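Bench notebook, Atcombe packing room, August

Kettle on, writing this before the afternoon lot comes in. We're on the eighth week of the Brasanel line doing the plain cartons, and what's left for the rest of us is the odd stuff: soft toys, mugs, wrapped sweets, gift bags with rope handles. Hand grippers for all of it now, so the line can learn from how we pick.

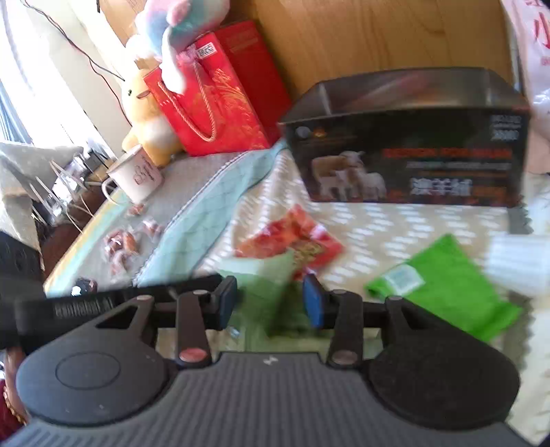
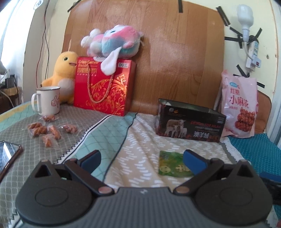
Mixed goods on the bed, blue pads on. Plush, mug, red gift bag and the dark sheep box in both.

Soft toys are still the hardest for me. You squeeze and there's no click, no edge, you just have to decide you've got it. Crinkly wrappers are nearly as bad (I keep going in too flat and pushing them along the cloth). Mugs I quite like! Come at the handle from the side and take your time.

Did 108 picks before lunch against a target of 80, and my forearm knows about it. I used to do 343 by hand on a good day and never thought about a single one. Now I think about every one, which is interesting for an hour and then tiring. Less lifting though, and my back is heaps better than last winter.

What I miss is the chat. With the line going we've lost the two benches by the door, so we all sit further apart and you have to get up to ask anybody anything. Bunnag's crew moved their benches into a horseshoe and reckon it helped. Worth a try.

To ask Cladska: softer grip springs, and can we rotate every hour instead of every two? Also spare pads, left side.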